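Thread on thread count, 1/9. Every bedding ad this November wants me to believe a bigger number means better sleep. I have doubts.

2/9 The Grarutwood set claims 2,000. Count the threads in one square inch and tell me where they fit.

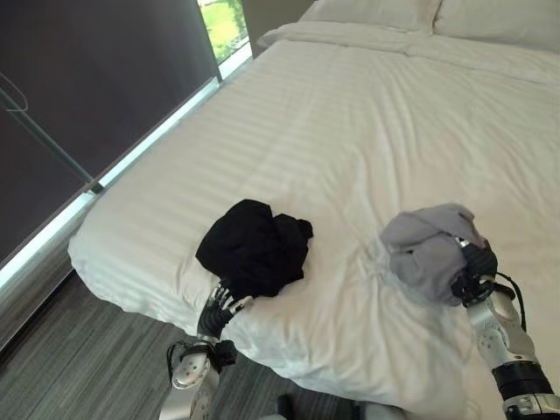
3/9 How the number gets made

Twist several thin yarns into one, then count each of them. A plain 200 cotton can triple on paper that way.

4/9 Same trick with "hotel quality." Which hotel? Jammont won't say. Neither will Sistdale. Dark colors get called "luxury" too, same cloth, higher price.

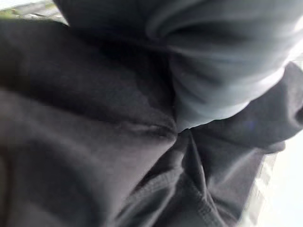 Pacheco replies that the high-count sheets do feel softer in the store, so the number must mean something.

5/9 Softer in the store, sure. Finishes do that, and some finishes wash out. Ask me again after 3 months of laundry.

6/9 What I'd look at: fiber, weave, and whether the seller
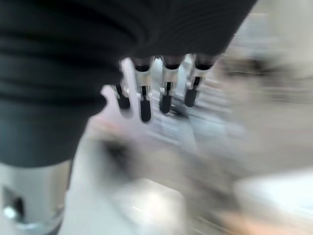

takes returns once the sheets have been washed. Most of the pages I checked get vague right there.

7/9 Reviews don't help much. Half are written the day the box shows up.

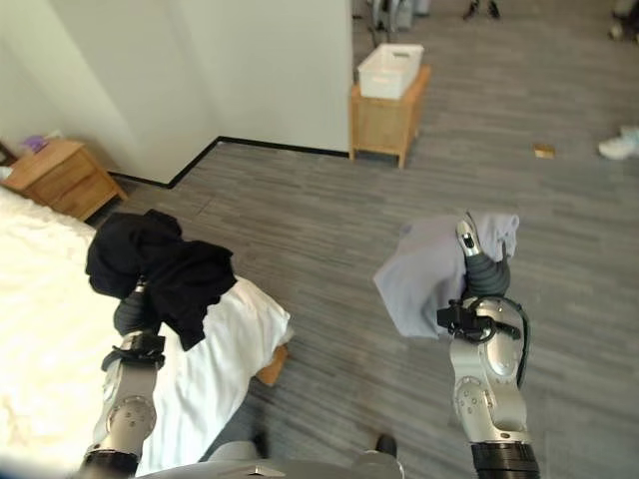
8/9 And "cooling" cotton? Cooler than what? No page I read had an answer.

9/9 I'm keeping my old percale. Send me a lab test and I'll read it.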